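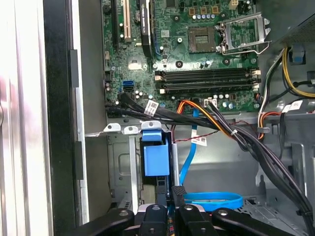
Page last changed: Mar 10, 2025

Workshop tips: what I brought home from the Clidside open day

I do love an open day, and the one at the Costance repair shop in Clidside was worth the drive (and the 18 minutes hunting for a parking spot!). They had a robot arm at work on old desktop computers, and we were all allowed to stand close and ask questions. The gripper goes in over the green motherboard, down among all those cables, much as you or I would with a hand, only a good deal slower. I came away with pages of notes, and most of them are just as handy if you're the one holding the screwdriver.

Unplug the computer at the wall, then hold the power button in for 8 seconds before you open the case.

Take a picture of the cables first. The blue, the black, the yellow and the orange ones all look obvious until you've pulled three of them.

If the processor is out, keep fingers, sleeves and screwdrivers well away from the open socket. The contacts bend very easily, and I have never managed to straighten one.

Memory slots have a latch at each end. Open both before you put a stick in, and press evenly until they close.

Look for the round battery holder near the graphics card. If your clock keeps losing time, a new coin cell is a cheap thing to try first.

Gather loose cables to one side with a soft tie — the folks running the arm told us tangles give it more trouble than screws do, and I believe them.

The next open day is in June, and there's room for 18 visitors at a time, so do go early if you can.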